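Bedroom

A bedroom is a room used mainly for sleeping. In most houses and apartments it also serves as a place to dress, store clothing and spend time in private. 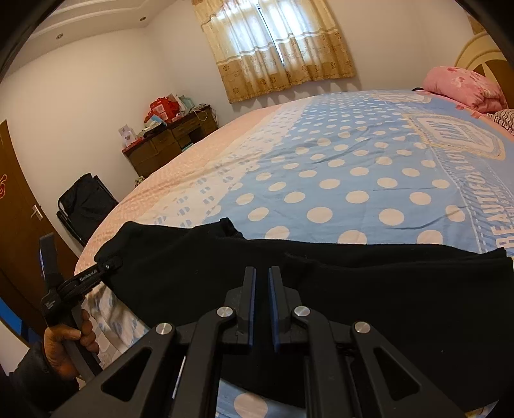 History

For much of history, most people did not have a separate room for sleeping. In small farmhouses the household slept in the same room where food was cooked and eaten, often on mats or straw-filled sacks that were rolled up in the morning. Wealthy families had bedchambers earlier, though these were less private than the name suggests. Servants might sleep on the floor nearby, and in some palaces visitors were received at the bedside.

Separate bedrooms became common in Europe and North America as houses gained hallways. Before that, a person often had to walk through one room to reach the next. A corridor allowed each room to have its own door. By the late 19th century, household manuals advised separate rooms for parents and children, and gave much attention to fresh air.

Closets built into the wall spread mainly in the 20th century. Older houses relied on chests, pegs and wardrobes, and many still do.

Furniture

The bed usually takes up more floor space than anything else in the room. Its size often decides where the other pieces can go. Common additions are a nightstand, a dresser, a wardrobe, a mirror and a chair. Low platform beds and bunk beds are used where space is short.

The top of the bed is also a work surface. People fold laundry on it, pack suitcases on it and lay out clothes before dressing. Writers on home design have sometimes treated this as a sign of poor storage. Mehrangiz Karimi, in her study of apartments in the Kitside district, argued that it is a normal use of the room and that plans should leave walking space on at least 2 sides of the bed. Of the 32 homes she visited, 7 had a bed pushed into a corner.

Placement and light

Bedrooms are often put on the upper floor or at the back of a house, away from street noise. Where summers are hot, a room that gets morning sun may be preferred to one that is heated through the afternoon. Curtains, blinds and shutters control light and give privacy.

Many building codes require a bedroom to have a window or outside door large enough to escape through in a fire. A room without one may not be counted as a bedroom when a house is sold. Rules on minimum floor area and ceiling height differ from place to place.

Regional forms

In traditional Japanese houses, bedding is laid on the floor at night and put away in a closet during the day, so the same room can be used for other purposes. Raised brick sleeping platforms, heated from below, are found in northern China. In hot, dry areas families may sleep on flat roofs or in courtyards for part of the year, and the indoor bedroom is used mostly in winter.

See also

Bed
Bedding
Dormitory
Wardrobe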